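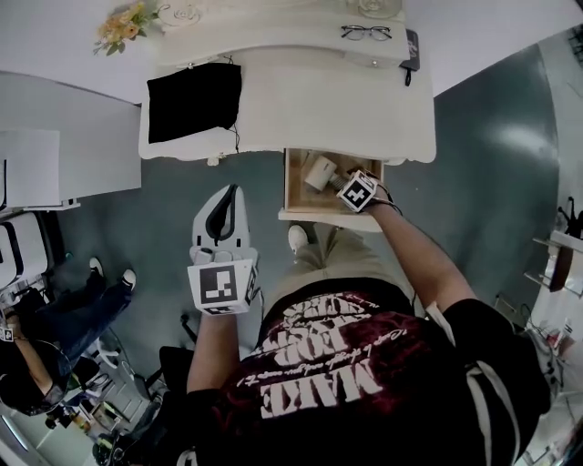 Into the vanity drawer.

Keeping the pills straight at home
by Bhupendra Kashyap

When my mother moved in with us last October she brought two suitcases and a shopping bag full of medicine. Some of it was current, some of it was from a knee operation she could barely remember, and one bottle had three kinds of tablets in it (she was saving space!). I'm no nurse, so I learned most of this by getting it wrong first, and then by pestering the very patient pharmacist at Katiyar on our corner.

Get it all out at once. Bedside, purse, kitchen, coat pockets, the lot. I spread everything on a bath towel so nothing rolls off, and I write down the name and date on each label before I move a thing. We had 189 loose tablets by the end, and I took them to the pharmacy in a zip bag and asked them to get rid of them.

Move it out of the bathroom. I know, the cabinet is called a medicine cabinet, but ours steams up like a kettle every morning. A bedroom drawer is fine for most things if there are no small kids or pets around. We have grandkids over on weekends, so ours went into a lockable tin on top of the wardrobe. Anything that needs the fridge goes in a lidded box on the middle shelf, well away from the back wall where the lettuce freezes.

Fill the weekly box on the same day, sitting down, with your glasses on. Seven days, morning and night, takes me 15 minutes with the radio off. With the radio on I once put Friday's blood pressure tablet in with Thursday's and had to tip the whole thing out and start over. Check before you put anything in a pill box, though, as a few tablets have to stay in their own packaging.

Tape the list inside a kitchen cupboard door. Name, dose, what it's for in plain words ("water pill", "the one for her thyroid"), and the doctor's phone number. Put the date at the top. Mine says Thu 23 June right now, and when something changes I rewrite the whole page, even though crossing out would be quicker. Keep a photo of it on your phone for appointments.

Missed one? Don't double up to catch up. Read the leaflet or call the pharmacy, they get asked this all day long.

Old pill bottles, by the way, are great for buttons and picture hooks once you've peeled the label and washed them. My sister keeps her sewing machine needles in one. Just don't put mints in them, please, especially with kids in the house.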